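Persimmon Week Returns to Uvville
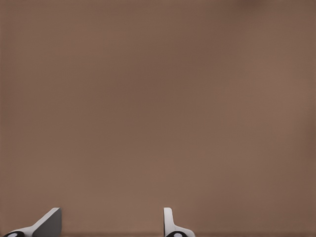 Persimmon growers in Uvville are opening their orchards again, and this year there is plenty of the late fruit left to go around. Octavio Benavides, whose family planted its first trees up on Veko Road, says the harvest that began in October simply kept going, bless it, and 3,000 pounds are still in cold storage. He likes to leave his until the skins dull and the pulp inside goes a warm, smooth brown and then spoons it straight into pudding batter. Tastings start January 16, 2026, at the Flasetti barn, with room for 300 guests and three kinds of jam to take home.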